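**Lerimton library will lend kitchen and sewing tools from Sunday**

The public library in Lerimton is going to lend more than books. From Sunday, every person with a library card can also borrow tools for the kitchen and for sewing, in the same way as they borrow a novel or a film.

The new service is called Waaka, and it has its own shelves on the ground floor, next to the newspapers. The library has bought 200 objects for the start. Among them are pasta machines, large soup pots, cake forms, a fruit press, sewing machines and several sets of scissors for heavy cloth. The collection was chosen after a survey in the spring, in which 2,413 residents answered what they need at home but do not want to buy.

The answers were a surprise for the library. It had expected many requests for electric drills and garden tools, but these came only far down the list. At the top was the sewing machine, and directly after it came the big pot. Many people wrote that they cook for a large family only one or two times in a year, and that they have no place in the kitchen to keep such a pot during all the other months.

The loan time is two weeks. It can be made longer one time if no other person is waiting for the same object. The loan is free of charge, but there is a fee of 2 dollars per day when an object comes back late. Kitchen tools must be returned clean. For the sewing machines, borrowers have to bring their own needles and thread, and they must be at least 16 years old or come with a parent.

Residents of the neighboring village Trundora can use the service too, as their library cards are already valid in Lerimton. However, the book bus that drives to Trundora will not carry the tools for now. The bus has little space, and the sewing machines are too heavy for its shelves. The library writes in its notice that it will look at this question again in the winter.
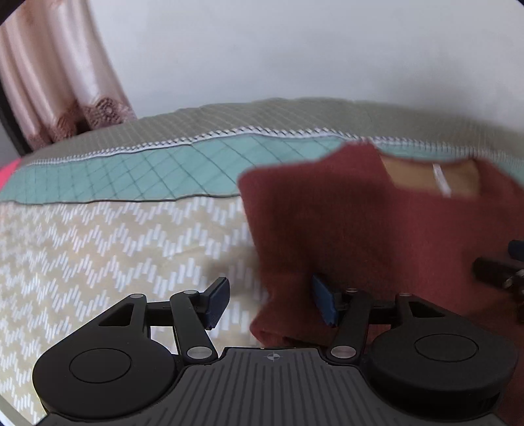

A short course in sewing is also planned. It will be held in the reading room in the evening, after the normal opening hours, and it is meant for people who have never used a machine before. The repair shop Zoltine, on the market square, will check all the sewing machines two times a year and will change worn parts. Small damage from normal use will not be charged to the borrower, but lost parts must be paid.

Objects can be reserved at the front desk or by telephone. The online catalog will show them from July. On Sunday the library is open from 10 a.m. to 4 p.m., and there will be coffee at the entrance during the morning.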